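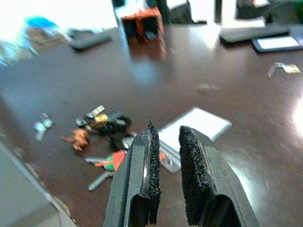
Figure 1. Tabletop with a glossy, dark reddish-brown surface.

Keeping the Shine: How Households in Dromine Look After Their Furniture
Project report by Bláthnaid McGrath and Kaj Hedegaard
January 13, 2026

Why we picked this subject

My grandmother polished her dining table before every visit from the priest, and I grew up thinking there was one proper way to do it, which was hers. Kaj grew up in a house where a table got wiped with a dishcloth and that was the end of the matter. We got to arguing about it over lunch last fall, and by the time we had finished our sandwiches we more or less had a project. Our question was a simple one: where do people learn to look after furniture, and do they keep doing it the way they were taught?

What we did

We put a short questionnaire through almost 500 doors in Dromine and left a return box at Hegarty, the furniture store on the main street, where the staff were kinder to us than we had any right to expect. We also sat down for longer talks with seven people who had ticked the box saying they wouldn't mind a visit. Each talk was supposed to last half an hour. Most went well past that (there was usually cake), and Kaj has asked me to admit that I was the one who kept the conversation going.

What people told us

The word "polish" gave us more trouble than anything else. To some of our older neighbors it means paste wax, put on thinly with an old undershirt and left to sit before you buff it. To others it means a spray, and to a fair number it means any wiping at all, so long as you mean it. We had used the word in 3 of our questions without saying what we meant by it, and we had to treat those answers with care when we came to sort them.

Most people named a mother or grandmother as the person who taught them. Fathers came up mainly in connection with repairs – filling scratches, easing a drawer that stuck, that kind of thing. One retired bus driver told us he had learned from the back of a tin, and was still loyal to the brand.

Shine itself divided people. Those who liked a glossy table said it made a room feel cared for and brought the light in. Those who preferred a dull finish talked about fingerprints and dust, which show up badly on a dark surface, and about children. Two of the people we visited had changed their minds over the years, both toward less shine and less work.

What we would change

We would define our words first! We would also hand out the questionnaire in February, when the holiday cleaning is well out of the way, as several people said their answers described December and no other month. Kaj would like to add questions about secondhand furniture, and I would like to ask about coasters, a topic on which feelings in Dromine run surprisingly high.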